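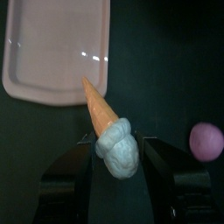 La comida de juguete lleva décadas en las casas y casi siempre acaba igual, repartida entre el fondo de un cajón y debajo del sofá. Gianni Carbone vende juguetes de segunda mano en Rultcombe y separa lo que le llega por familias: frutas, panes, dulces. Un cucurucho con la bola azul claro y las líneas del barquillo marcadas entra en el último grupo, y es de lo que antes sale. Carbone lo coloca siempre junto a una bandeja, aunque sea una sencilla de plástico rosa, y los vende por separado. Los clientes suelen llevarse los dos.

La bandeja hace más de lo que parece. Shoshana Calloway dirige una ludoteca con 1289 piezas catalogadas y presta los juegos de cocina en lotes de 11. Antes los entregaba en bolsas y volvían incompletos. En noviembre empezó a incluir una bandeja de borde bajo en cada lote. Los niños la usan para servir y, al terminar, para recoger. Ella prefiere las lisas, sin compartimentos, porque admiten cualquier cosa.

El tamaño también cuenta. Una bandeja grande obliga a usar las dos manos y a los tres años resulta incómoda. Mitiku Berhe, padre de dos niñas, guarda las suyas en vertical, en un estante a la altura de ellas.

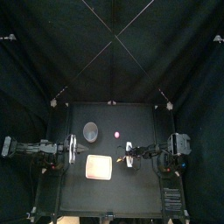

¿Cómo se limpian las piezas de plástico con relieve?

Con agua templada, jabón neutro y un cepillo de dientes blando para los pliegues. Después se dejan secar boca abajo sobre un paño. Las que tienen el interior hueco necesitan una noche entera antes de volver a la caja.

Para guardarlas, Carbone recomienda cajas sin tapa y poco profundas. Las hondas obligan a volcarlo todo para encontrar una sola pieza. En su tienda, las piezas sueltas están en el mostrador de la entrada y las bandejas, apiladas por colores en la balda de al lado.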